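November
By Ada Dal Bello and Nafula Mwakyusa
Print | E-mail

4. Payment terms and the small supplier

4.1 Written terms and customary terms

The contracts reviewed in the previous section give a clear account of when a supplier should be paid. The invoice ledgers give a different one. Of the 2,226 invoices we examined, 634 were settled after the date printed on them, and in most of those cases neither party treated the delay as a breach. Suppliers spoke of a "usual" date for each customer, which was known to the person who kept the books and was seldom written down. Garside (working paper) describes a similar pattern among printers and calls it customary credit. We adopt his term here.

Customary credit should be kept apart from default. A customer who pays late by habit can be planned for. The bookkeeper at Bakex kept a wall calendar on which the official due dates did not appear at all, only the dates on which money normally came in. Her cash forecasts were more accurate than those of Villa, where an accounting package worked strictly from the contract. When one of Villa's larger customers was two weeks behind, the package flagged an emergency. The owner, Osvaldo Gatti, ignored the warning and told us that he had done the same every spring.

4.2 Who carries the cost

The cost of waiting falls unevenly. Suppliers of moulded and pressed parts buy resin and sheet metal on short terms and sell on long ones, so that every new order begins with an outlay. Labour must also be paid in the meantime. Figure 3 was taken at Codach, the smallest of the 5 firms in the study and the one with the widest gap between the two sets of terms. Its manager, Ubaldo Bianchini, had turned down work from a new customer in the year of our visit. The price was acceptable to him, but the wait was not.

Figure 3. Codach, two interior views. The second shows a black moulded plastic part with a steel tabletop behind it.
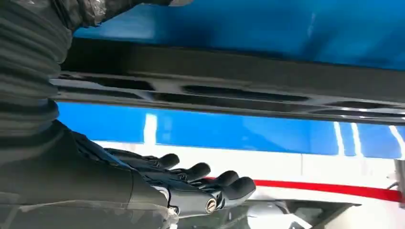
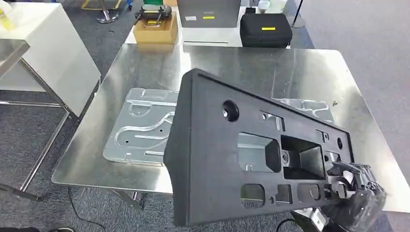

Vol. 5, No. 3

Banks were of limited help. All of the firms had an overdraft, and all described it as a facility for wages and taxes. Only Killer had borrowed against its unpaid invoices, and it stopped after one year when a long-standing customer objected to receiving letters from a lender. The objection had little legal weight. It was nonetheless enough to end the arrangement, and the firm returned to asking certain customers for early payment by telephone.

These requests deserve closer study than we can offer. They followed an unwritten etiquette: the owner called in person, the call was made in the morning, and it was never made twice in the same quarter. A supplier who had granted a favour - a rushed delivery, or a small change to a part at no charge - was considered free to ask. We found no record of such favours in any ledger, though the people concerned remembered them in detail and sometimes disagreed over which side was owed.

4.3 Limits of the evidence

Two cautions apply. The ledgers record the date on which a payment was entered, and at Villa the entries were made in batches, so some payments listed as late may have arrived on time. The interviews were also held with sellers only. We approached several of their customers, and those who replied referred us to their published terms.

The following section considers whether a statutory limit on payment periods would have changed the outcome for firms of this size.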